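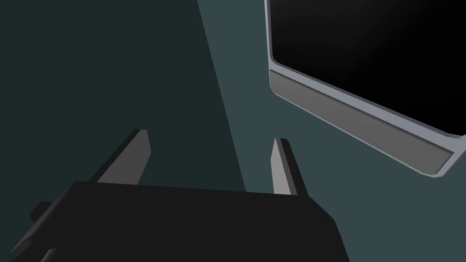 Speaker notes: Showing the arm what you mean
Mwangi Makori, October 15, 2018
Slot is 25 minutes plus questions. Clicks are marked in the text.

Opening (2 min)

Say who I am and what group I'm with. I run demonstration collection at Skakiline. Chia-jung Tse does the training side and is in the second row, so send her the hard questions.

Start with the light switch story. It took me one afternoon to teach my nephew to use the light switch in the hall and it took us most of April to get a usable set of light switch demonstrations out of the simulator. Then go straight to the outline. Don't read the outline.

Two ways to show a task (5 min)

Click.

By hand: you take hold of the real arm, switch it to its compliant mode, and move it through the task. The arm records its own joint positions. You feel the weight and you feel the contact. The bad part is that your body is in the way of the cameras, and you push on the arm in ways the motors would never do alone.

By remote control: you sit somewhere else with a handheld controller and the arm follows your hand. The cameras get a clean view. You lose touch completely. Everything you know about contact comes through your eyes.

Ask the room who has done either one. Wait for hands. If most have, skip the next paragraph.

Extra for a new audience: in both cases the robot is given no rules. It gets recordings, pictures paired with motions, and a model is fitted to predict the motion from the picture.

Why we moved to simulation for practice (4 min)

Click.

Our remote setup is called Mollel. The operator's side is the same if Mollel is connected to the real arm or to the simulated one. Same controller, same screen, same delay. We set the delay at 80 milliseconds on purpose so that people don't pick up habits in the simulator that fall apart on the hardware.

New operators get their first two weeks in simulation only. Tell them about the cracked finger mount. Keep it short this time.

What the operator has to go on (5 min)

Click. Leave this one up while talking.

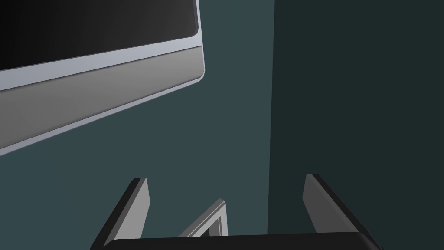
Gripper view in the simulator, fingers open, with part of an appliance at upper left.

Points to make with this slide up:

The view is tied to the gripper, so when you roll your wrist the whole room rolls. New people fight this for a day or so. They try to straighten the picture instead of doing the task.

There is very little to judge distance by. The walls are plain and the shadows are weak. In the real kitchen you have scratches and stains and tile lines, and you use them without knowing it.

The fingers are the ruler. Teach people to learn how wide the open gap looks at different distances and to use that before anything else.

Only part of the appliance is in view. The operator has to remember where the rest is. The model has no such memory unless we give it one. This is the point of the slide, so say it twice. If the person is working from something the model can't see, the recording has a hole in it.

Pause for a question here if there is one.

What good demonstrations look like (5 min)

Click.

Numbers for this section. We recorded 1163 demonstrations in the first round. We kept 486. Say that the rest were mostly successful. We threw them out for other reasons: long stops while the operator thought, a second approach after a bad first one, or a path nobody could explain afterward.

Slow and steady beats fast. Stopping in the middle is worse than either, as the model learns to stop too. We had a policy that would come up to a door and hang there. Chia-jung traced it to one operator who liked to check the view before every contact. That operator was me.

Keep a few recoveries. If every recording is perfect, the model has never been a little off to one side and has no idea how to get back. We now start some runs from a poor position and let the operator correct.

Tools (2 min)

Click.

Famine is our filter script. It cuts pauses and flags jerky motion. Fullilix is the replay viewer. If the laptop is behaving, open Fullilix and scrub through one run. If it takes longer than ten seconds to load, move on.

Open problems (2 min)

Touch. We still don't have a good way to send contact back to the operator.

Whether 800 clean runs from one person are worth more than the same number from ten people. Chia-jung and I disagree. Let her answer if it comes up.

Questions

Likely one: why not script it in the simulator, where you know every position? Answer: we do for simple reaches. For handles and doors the scripts took longer to write than the demonstrations took to record.

Contact slide stays up until the next speaker plugs in. Take the adapter back.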